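# The Arm That Let Go

*8 Jun 2021*

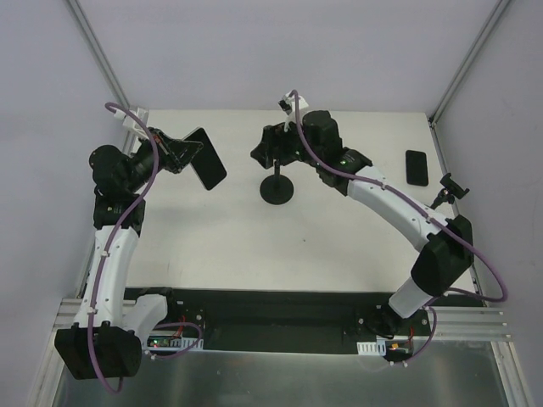 I had driven out to Flimico expecting to hear a story about a broken phone, and I suppose I did, but it took most of a morning and two pots of tea to get there. Temitope Onuoha runs the two-armed bench at the back of the building, and she doesn't like to start a story in the middle. She began with her first week on the job, moved on to the parking, and eventually came around to the afternoon last September when the left arm opened its gripper in midair and dropped a handset on the table.

The task is one any of us does a dozen times a day without a thought. One arm picks up a phone, the other steadies a little stand, and the phone gets set in place. Flimico has been teaching its arms this kind of household fiddling for a client called Vedel, and phones are a favorite because they are thin and slippery and people care very much about what happens to them.

"It wasn't a big crash," Temitope told me. "It was a clack. I've heard worse from my kids' room."

What bothered her was that the arm carried on. It swung over to the stand with nothing in its fingers, made the careful little lowering motion it had been taught, paused as if it were pleased, and went back to fetch the next one. The phone it had dropped was lying right in the path. On the way back the wrist caught it, pushed it against the base of the stand, and pressed. The screen went first. Then the right arm, which was still holding the stand and had no idea it was being shoved from the other side, pushed back.

Temitope hit the stop. She had been sitting with her hand near it, as the rules at Flimico say you must, and she is glad of that rule now in a way she wasn't before. Chaiwat Tanasarn, who had been at the next bench, remembers the smell more than anything, a sweet, sharp smell that he knew from an old job repairing laptops. The battery had been bent. He got everyone out of the room, and the phone went into the sand bucket by the door with a pair of long tongs.

Nothing caught fire. I want to say that early, the way Temitope did not.

The hunt for the cause took 11 days, and I had the whole of it from Oranuch Ongart, who keeps the maintenance log and reads from it with real feeling. Her first suspect was the cable. On arms like these it runs along the outside, looped at the joints so there is slack when the wrist turns, and the loops are held by clips. If a clip is in the wrong spot the loop goes tight at one end of the reach, and the connector takes the strain. She found a clip that had crept, moved it back, ran the motion all afternoon and got three more drops. So it was something else as well, or something else altogether. (The clip still got written up. Oranuch writes everything up.)

The answer came from Thanakorn Saengthong, who was supposed to be on vacation and kept calling in. He asked whether anybody had looked at what the gripper does when it loses contact with the controller for a moment. They hadn't, as it was in the supplier's manual, and the manual said it would hold its position. It did hold — for the length of a short dropout. After a longer one it restarted, and on restarting it opened all the way to find out where its fingers were. A perfectly sensible habit for a gripper on a shelf, and a poor one for a gripper holding someone's phone over a table.

They proved it by pulling the connection on purpose, with a block of soft foam in the fingers. It dropped the foam four times out of four.

The repairs were modest, and I found them oddly comforting to hear about. The gripper now stays shut after a restart until a person tells it otherwise. The arm checks how far its fingers have closed before it travels, so that an empty hand stops where it is and waits. Both arms share a single force limit, and if either one feels a push it wasn't expecting, they both quit. For the trials, Rattana Sitthichai also swapped the working handsets for dummy ones with no battery inside, which cost very little. She had asked for them the previous spring, and she mentioned this to me twice.

I asked Temitope whether she trusts the bench these days. She thought about it for a good while, turning her cup around. She trusts the stop button, she said, and she trusts Oranuch's log. The arms she watches.

Vedel was told about the drop the same afternoon and asked for a written account, which ran to more pages than anyone wanted. The bent phone is still at Flimico, in a steel box in the yard, waiting on a recycler who will take it.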